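## 3. Who gets to say the film was cut?

I came to the Tokow interviews as a fan of the director Zodwa Msimang, so read this section with that in mind.

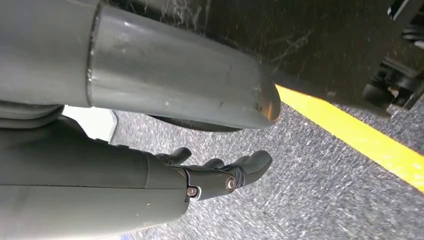

She'd told a Dastmont paper that her studio had "lost its nerve", and I wanted to see how far the quote travelled. Quite a way! I found 196 articles repeating it, and 121 of them left out her next sentence, where she praised the editor (a lovely bit, too).

**Figure 1.** A dark gray robot hand beneath a light gray tube, over gray carpet with a yellow floor stripe.

I'd guessed the bigger sites would be more careful, but they trimmed it just as often.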